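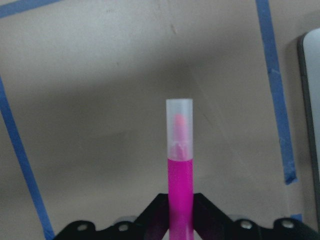

I keep track of every show I watch on one paper grid, and you can set yours up in four easy steps! Draw a row per series and a column per week, then color in new episodes with a pink felt-tip marker.

Next, open the Likum schedule page and copy down the air times.

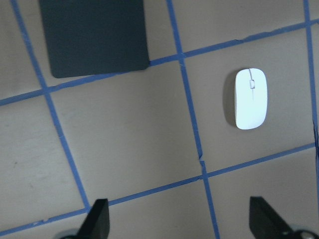

White mouse, blue tape grid

Check the time zone (mine was off all November, ugh) and set a reminder 11 minutes early.

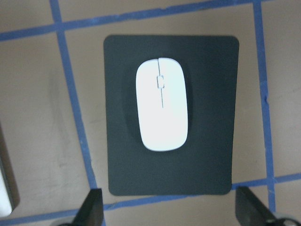
Mouse on its dark gray pad

Finales get a star. Then cross off what you've seen.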